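Fundas de móvil: lo que he aprendido después de gastar unas cuantas

2019-03-21

Llevaba tiempo queriendo escribir sobre fundas de móvil. No es un tema que dé para mucho, pero en casa hemos pasado por bastantes y he acabado teniendo mis manías. Lo dejo apuntado aquí por si le sirve a alguien que esté a punto de comprar una.

Mi primer teléfono con pantalla grande lo llevé sin funda. Me parecía absurdo pagar por un aparato fino para después meterlo en una carcasa que lo engordaba. Me duró entero dos meses. Se me cayó en el portal, de canto, contra el borde de un escalón, y la pantalla se rajó desde la esquina hasta la mitad. Seguí usándolo así hasta el verano, con una tira de celo encima para no cortarme el dedo. Cambiar la pantalla costaba casi lo mismo que un teléfono de segunda mano, así que no la cambié.

Con el siguiente me fui al otro extremo. Compré una funda de tapa, de las que se abren como un libro, marca Mancuso. Protegía bien. También pesaba lo suyo, y para contestar una llamada había que abrir la tapa, doblarla hacia atrás y sujetarlo todo con una mano mientras con la otra buscaba el botón. La costura del lomo empezó a soltarse en mayo. La tapa llevaba un hueco para tarjetas donde metí la del autobús, y eso sí lo echo de menos.

Después vinieron las de silicona de colores. Son baratas y agarran bien, pero en el bolsillo del vaquero recogen toda la pelusa, y cuesta sacarlas porque se pegan a la tela. Tuve una azul y otra gris. La gris se dio de sí y las esquinas se salían solas.

Ahora estoy con las transparentes, que son las que me convencen, con algún reparo. Se ve el teléfono tal como es, pesan poco y el borde levantado hace que la pantalla no toque la mesa cuando lo dejas boca abajo. El reparo es el de siempre: con el tiempo se ponen amarillas. No hay manera de evitarlo del todo. Las rígidas tardan más en amarillear que las blandas, pero se rayan antes y, si se caen en frío, a veces saltan por una esquina.

La última la compré de la marca Talldale en una tienda de accesorios que se llama Porketti y que tiene las fundas colgadas por modelo, con el número apuntado a rotulador. Conviene llevar el teléfono encima y probarla allí mismo. Yo una vez compré de memoria y me equivoqué: la funda era para la versión del año anterior, que medía casi lo mismo, y el agujero de la cámara quedaba desplazado lo justo para tapar el flash.

Algo que hago desde hace tiempo es quitar la funda para limpiarla. Lo hago cada dos semanas, más o menos cuando me acuerdo. Entre la funda y la tapa trasera se mete polvo fino, arenilla si has estado en la playa, y ese polvo va rozando con cada movimiento. He visto teléfonos con funda desde el primer día y con la parte de atrás llena de marcas, y era por eso.

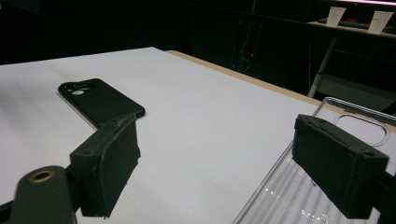 Iratxoa comenta que ella lava la suya con el lavavajillas de los platos y un cepillo de dientes viejo, y que lo importante es no tener prisa por volver a ponerla. Una vez la colocó con una gota dentro y le quedó un cerco pegado a la tapa durante días, de esos que parecen una mancha de aceite. Desde entonces la deja toda la noche boca abajo sobre un paño.

Yo hago casi lo mismo, con alguna diferencia. Agua tibia, nunca caliente, porque la blanda se deforma y ya no ajusta igual. Una gota de jabón. El cepillo lo uso sobre todo en las esquinas y en el hueco de los botones de volumen, que es donde se junta la porquería. Aclaro, sacudo y seco con un trapo que no suelte pelo. El papel de cocina no me gusta, deja pelusilla y acabas peor que al principio. Con el alcohol he tenido mala experiencia: probé en una transparente y se quedó blanquecina por dentro. Puede que fuera esa funda en concreto, pero no he repetido.

El teléfono lo limpio aparte, con un paño de gafas apenas humedecido. Paso también por el cristal de la cámara. Durante una temporada creí que la cámara se había estropeado, todas las fotos salían con una especie de niebla, y era grasa de los dedos.

Para quitar la funda sin forzar, empiezo por una esquina de arriba, del lado contrario a los botones. Empujo con el pulgar hasta que asoma el canto y luego sigo por el lateral. Con las rígidas hay que ir más despacio. Si tiras por el centro, se comban y cogen holgura. Y mejor encima de una mesa, o de la cama, porque es justo en ese momento cuando el teléfono está desnudo y resbala.

En cuanto al precio, no he notado gran diferencia entre las baratas y las caras mientras sean transparentes. Pagué 7 euros por la que llevo y está aguantando igual que una de marca que costaba el triple. En las de tapa sí se nota, por las costuras y por el imán.

Me queda una por probar, una funda de fieltro que venden en Skutevside, de las que son como una bolsita y se saca el teléfono para usarlo. Me tira por lo bonita que es. No sé si tendría paciencia para estar metiéndolo y sacándolo todo el día, y además en la mano iría otra vez sin nada, que es como se me rompió el primero. Si al final la compro, lo contaré.

Las viejas las tengo guardadas en un cajón. No valen para ningún otro modelo y en el punto limpio me dijeron que las echara con el resto. La gris la he aprovechado para calzar la puerta del trastero.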